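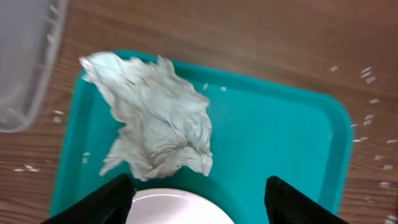 Teal tray with the paper towel on it, clear container to the left.

Oct 10, 2021

Table clearing, second go. Kept to the one tray this time, as the wooden table gets sticky if things are put straight down on it and I don't want to oil it again before November.

Paper towel: still using the Halier roll. It tears badly across the sheet, you get a ragged edge whatever you do, but it soaks up well and doesn't leave bits on the plastic. Two sheets do for the tray and rim. Bunch it up, don't fold it – folded, it slides over the corners and misses the groove under the rim.

Order that seems to work:
Crockery off first, to the sink side.
Towel round the inside of the rim, then the floor of the tray.
Towel in the bin, tray on edge to dry.
Clear container last. Rinse at 50 degrees, no hotter. The last one went out of shape.

Kornél Antal asked whether we could swap to the Cistia cloths. I'd say no for anything with food on it, fine for the table top. Left 9 of them in the drawer under the window for him to try.

Tray is from the Pratlow order, bought as a set. The rim is high enough to hold a spill, which the old flat ones didn't do.

To do: reorder towel, label the drawer, find the lid for the container.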